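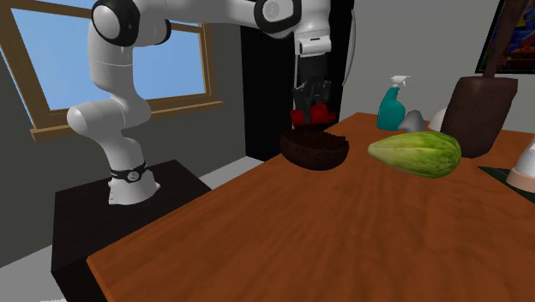
Written by Asamoah for the Flelia arm build, Clustodville shared workshop
Last changed: Thursday, October 3, 2019

Section 3. Test the pick in simulation before you power the arm

In this section you load the table model, place the arm beside it and run one slow pick over the bowl. Please do all of it on the computer first. The real arm stays switched off, with the plug out of the wall, until you reach Section 4.

You need the Pruseck scene folder from Section 2 and a mouse with a wheel. A touchpad also works, but turning the view is then slow.

3.1 Load the room and the table

1. Start the simulator and open the scene folder. Wait until the progress line at the bottom is gone.
2. Check that the room has the gray walls, the window and the large wooden table. If the table is plain white, the textures are not found. Close the program, copy the textures into the scene folder and open it again.
3. Turn gravity on. It is off in a new scene.
4. Let the simulation run for 10 seconds without touching anything. All objects must come to rest.

Note: If an object shakes or slides slowly by itself, it was placed a little inside the tabletop. Stop the simulation, lift the object a small step and let it fall again.

3.2 Place the arm

1. Put the dark pedestal box on the floor, to the left of the table. It must not go into the table leg or the tabletop.
2. Set the base of the arm on top of the pedestal and lock it. The lock symbol turns from open to closed.
3. Move each joint alone with its slider, from the base to the wrist. Look from two sides while you do it.
4. Bring the arm to the start pose: the upper link high, the forearm over the table and the fingers pointing down.
5. Save the pose with the name "start". The script in 3.3 looks for this name and it must be in small letters.

Caution: Do not copy joint limits from another arm. In simulation a wrong limit only gives a strange pose. On the bench it can break a gear or catch your hand.

3.3 Run the pick over the bowl

1. Set the speed to the lowest value.
2. Select the red object as target and the brown bowl as goal.
3. Press Run and keep the pointer on Stop.
4. When the fingers have closed on the red object and hold it over the bowl, press Pause.
5. Turn the view and look at the grip. In our scene the red object hangs at the bottom of the fingers, near the rim. The hand housing should have free space on every side.
6. Press Run again and let the script finish.
7. Repeat the run 3 times without changing any value.

Note: Leave the green vegetable and the teal spray bottle on the table during the runs. They are useful as obstacles. If you remove them, the planner takes a shorter way, and you will not see how the arm behaves on a full table.

Our log for one complete run has 3,912 lines. Yours may be longer or shorter. A log that ends after the first page usually means that the script did not find the start pose.

3.4 If something is wrong

The fingers go through the object: collision is switched off for the fingers. Switch it on for both and reload.

The object falls during the move: raise the finger friction a small step, then repeat 3.3. Do not raise the closing force first. You will carry this value over to the real gripper later.

The simulation stops by itself: the time limit is 600 seconds and it counts also while you pause. Press Reset and start from the saved pose.

The bowl moves when the arm comes near: the path is too low. Raise the point above the bowl and run again at the lowest speed.

3.5 Before you continue

Save the scene under a new name and keep the old file. Write the friction value and the height above the bowl on the build sheet, as you must type both of them in Section 4.

Caution: A good run on the screen does not make the real arm safe. Before you put the plug in, clear the bench, tie back long hair and test the red stop button by hand.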